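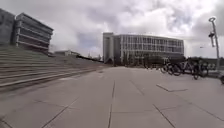
Abb. 2: Platzfläche mit Plattenbelag und seitlicher Stufenanlage, Blick auf den mehrgeschossigen Bau mit gleichmäßigem Fensterraster.

16. März 2019
Von der Arbeitsgruppe Freiraum, Büro Flelleo

3.2 Belag und Stufenanlage

Der Platz im Untersuchungsgebiet Gultedetti ist mit großformatigen, rechteckigen Betonplatten befestigt. Die Fugen sind schmal und heben sich dunkel vom hellgrauen Belag ab. Sie teilen die Fläche in breite Felder und sind aus größerer Entfernung das einzige gliedernde Element des Bodens (Abb. 2). Einzelne Platten weichen im Farbton leicht voneinander ab, dazu kommen schwache Flecken. Solche Verfärbungen wurden in der Kartierung als Stufe 1 geführt und gingen nicht in die Schadensbilanz ein.

Die Stufenanlage begleitet den Platz auf einer Längsseite. Ihre Auftritte sind breit, die Steigung ist flach. In der Ferne laufen die Stufen auf das Niveau des Platzes aus. Für die Auswertung wurde die Anlage doppelt erfasst, einmal als Erschließung des höher liegenden Gebäudes und einmal als mögliche Sitzfläche. Die zweite Zuordnung folgt dem Verfahren von Hettiarachchi, nach dem jede Stufe mit ausreichender Auftrittstiefe als Aufenthaltsangebot gilt, auch wenn sie dafür nicht ausgestattet ist.

Oberhalb der Stufen steht ein Betonbau mit stark horizontal gegliederter Fassade. Vorspringende Bänder wechseln mit zurückliegenden Fensterstreifen. Die Linien der Stufen und die der Geschosse wiederholen einander, was in der Befragung mehrfach als Merkmal des Ortes genannt wurde. Von den 100 ausgegebenen Fragebögen kamen 37 auswertbar zurück. Die Rücklaufquote lässt keine Verallgemeinerung zu, die Antworten wurden deshalb nur qualitativ verwendet.

Die Kartierung der Fugen erfolgte im Programm Ratico im Maßstab der Bestandspläne. Plattenkanten mit Höhenversatz wurden gesondert aufgenommen und vor Ort nachgemessen. Im Plan sind sie mit einer gestrichelten Linie eingetragen. Nicht erfasst wurden die Gefälle der Teilflächen, für die im März kein Nivellement vorlag.

Zur Wirkung der offenen Fläche auf das Gehverhalten siehe Abschnitt 3.4. Die Angaben zu Baujahr und Sanierungsstand der angrenzenden Gebäude stehen im Anhang.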